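Search tips Go

Keeping a small belt conveyor clean

A shop conveyor is a flat surface, and flat surfaces in a workshop attract coffee cups. Clear it off before you do anything else. Then switch it off at the wall and wipe the belt with a barely damp cloth, working from one end.
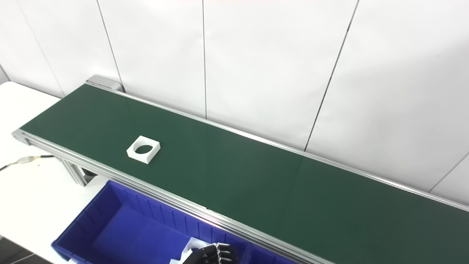 The grooves in aluminum rails are where the crumbs retire. An old toothbrush gets most of them, and a vacuum with the narrow nozzle gets the rest. Skip the oil. It makes a fine paste with dust, and you'll meet it again in August.

Tie up any cable that hangs near the legs. I put this off for 59 days and then caught one with the broom, twice in the same morning.

Posted by Gonçalo Gouveia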